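# The drawer that ate my spring

I bought the sideboard in Harkier, which is the sort of town where you go for a loaf and come home with furniture. It was in the back of a shop, under a heap of curtains, and it had 39 on the ticket. I said yes before I'd even tried the drawers (my first mistake, and I'd make it again tomorrow).

Getting it home was fine. Getting it open was another matter! The left-hand drawer slid out like a dream. The right-hand one came out as far as my thumb and stopped dead, and for weeks I kept the napkins in there because they were the only things I could post through the gap.

I've since become a bit of a drawer bore. I pull them out in other people's kitchens. I've been told off in a showroom in Cultbridge for lying on the floor to look at the runners on a chest priced at 575, and I'm sorry to say the runners were stapled on. Stapled! At that price I'd want them glued, screwed and possibly signed.

Old drawers mostly run wood on wood. There's a strip on each side of the carcass, the drawer sits on it, and over the years the two rub each other away until the whole thing drops and starts catching on the front rail. You can feel it when you pull, a sort of nod at the start and then a scrape. Damp makes it worse. My house is all damp from October onwards, so you can imagine.

The first thing everyone tells you is candle wax, and they're right, it's lovely stuff. Rub a plain white candle along the runner, along the bottom edge of the drawer side, and work it back and forth. Soap does the job too but it goes gummy after a while, and then your tea towels smell of lavender and old dust. I tried both, then a pencil, then swearing.

What mine wanted was new runners. I cut them from a length of beech I'd been saving since we did the stairs, took them down a shaving at a time, and put the drawer in and out so often that the cat left the room.
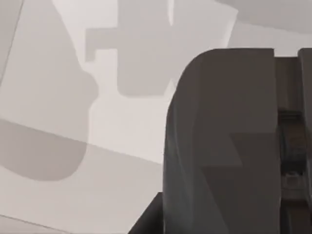
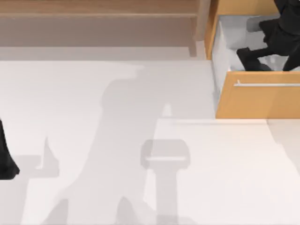
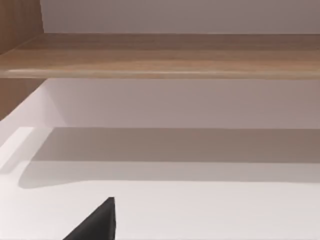 ## What to look for when you're buying

Take the drawer right out. I can't say it loudly enough. Put it on the floor, crouch down and look into the hole where it came from. If there's a heap of sawdust under the runner, fresh and pale, somebody small is living in there and you want to walk away.

Then turn the drawer over. The bottom should be able to move a little in its groove, as wood swells and shrinks with the seasons, and one that's been glued tight all round will often split down the middle. A split isn't the end of the world. I've patched three of them with strips of old sheet and hide glue, and they're all still holding jumpers.

Don't fret about a drawer that's a bit slack from side to side. People do, and they plane or pad things that were perfectly happy. My mother's dresser, made in Gondal before the war, rattles like a milk float and has never once jammed.

Modern metal slides are a different beast. The ones on my kitchen units are from Ornow, they went in around the year 2000, and the only thing I've ever done is hoover the crumbs out of them. They'll close with a nudge of the hip, even full of saucepans. I do admire them, though I can't say I'm fond of them.

As for the sideboard, the right-hand drawer comes all the way out now. It still squeaks on a wet morning, just at the last inch, and I keep the candle in there next to the napkins.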